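4 Wahrnehmung und Armplanung im Regalaufbau

4.1 Modellierung des Arbeitsraums

Der in Abschnitt 3 beschriebene Planer Kolik erhält als Eingabe ein Belegungsgitter und eine Liste von benannten Stützflächen. Beide werden von unserem Wahrnehmungsmodul Firkum erzeugt. Firkum arbeitet auf Tiefenbildern und schätzt zuerst die horizontalen Ebenen, danach die Begrenzungen der Körper, die auf diesen Ebenen stehen. Für Tische und geschlossene Kisten ist dieses Verfahren ausreichend und wurde bereits in vielen Arbeiten ähnlich benutzt. Bei Regalen mit Wänden aus Drahtgitter entsteht jedoch eine Schwierigkeit, die wir in den ersten Versuchen unterschätzt haben. Die Drähte sind dünner als die Auflösung des Tiefensensors in diesem Abstand. Ein Teil der Messstrahlen geht durch die Maschen hindurch, ein anderer Teil wird reflektiert, und das Gitter erscheint in der Punktwolke als eine lückenhafte Fläche, die sich von Aufnahme zu Aufnahme verändert.

Für die Kollisionsprüfung hat dies zwei Folgen. Wird der Schwellwert für die Belegung niedrig gewählt, schließt sich die offene Vorderseite des Regals mit falschen Zellen, und Kolik findet keinen Weg in das Fach. Wird er hoch gewählt, verschwinden die Seitenwände, und der geplante Weg führt durch den Draht. Einen festen Schwellwert, der beide Fälle vermeidet, haben wir nicht gefunden. Abbildung 4 gibt den Versuchsaufbau wieder, an dem die folgenden Messungen durchgeführt wurden.

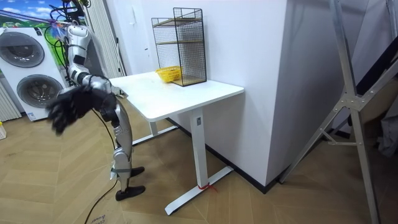
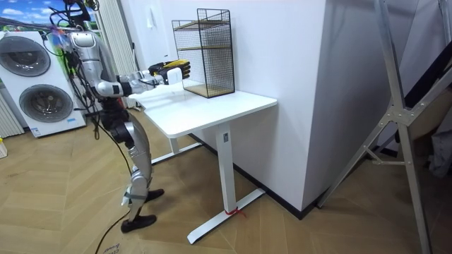
Abbildung 4: Humanoider Roboter am weißen Tisch mit dem Gitterregal, zwei Armstellungen.

Die Schätzung der Seitenwände erfolgt in Firkum deshalb nicht mehr direkt aus den belegten Zellen, sondern über ein parametrisches Modell des Regals. Zuerst werden die Böden gesucht, die als geschlossene Flächen im Tiefenbild stabil sind. Aus ihren Kanten werden die vier vertikalen Ebenen des Rahmens abgeleitet, und für jede Ebene wird der Anteil der durchgehenden Strahlen bestimmt. Im Aufbau nach Abbildung 4 sind die zwei hellbraunen Böden gegen das schwarze Gitter auch im Farbbild leicht zu trennen, und wir verwenden diesen Kontrast als zusätzliches Merkmal für die Initialisierung. Die Ebene mit dem höchsten Anteil durchgehender Strahlen wird als Öffnung angenommen. Die übrigen Ebenen werden als vollständig belegt in das Gitter eingetragen, unabhängig davon, ob einzelne Zellen gemessen wurden.

Diese Annahme ist konservativ. Ein Griff durch eine weite Masche wäre mit einem schmalen Werkzeug möglich, für eine mehrfingrige Hand ist er aber ohne Bedeutung. Problematisch bleibt der Fall, dass zwei Ebenen ähnliche Anteile haben. Firkum gibt dann beide Hypothesen mit einem Gewicht weiter, und Kolik plant nur für die wahrscheinlichere.

4.2 Trennung von Anfahrt und Eintritt

Die Bewegung des Arms wird in zwei Abschnitte geteilt. In der Anfahrt wird die Hand vor die Öffnung gebracht, im Eintritt wird sie entlang der Normalen der Öffnungsebene geführt. Der Übergang findet an einer Zwischenpose statt, bei der der Unterarm annähernd parallel zu den Böden liegt. Der Gelenkraum des Arms wird in der Anfahrt mit einem stichprobenbasierten Verfahren durchsucht. Für den Eintritt genügt eine lineare Interpolation im kartesischen Raum mit einer Prüfung der Gelenkgrenzen in jedem Schritt.

Die Finger werden in der Kollisionsprüfung durch eine Hüllgeometrie ersetzt, die für die geöffnete Hand berechnet ist. Das vereinfacht die Prüfung erheblich, macht aber den freien Raum im Fach kleiner, als er in Wirklichkeit ist.

4.3 Ergebnisse

Insgesamt wurden 1.290 Planungsanfragen ausgewertet. Die Zeitgrenze für eine Anfrage war auf 600 ms gesetzt. In 116 Fällen wurde innerhalb dieser Grenze kein gültiger Weg gefunden. Davon sind 29 auf eine falsch gewählte Öffnungsebene zurückzuführen. Bei den übrigen Fällen lag meistens schon die Zwischenpose außerhalb der Gelenkgrenzen, was wir auf die feste Vorgabe der Unterarmrichtung zurückführen. Eine Lockerung dieser Vorgabe ist in der Simulationsumgebung Zerov schon implementiert, wurde am realen System aber noch nicht geprüft.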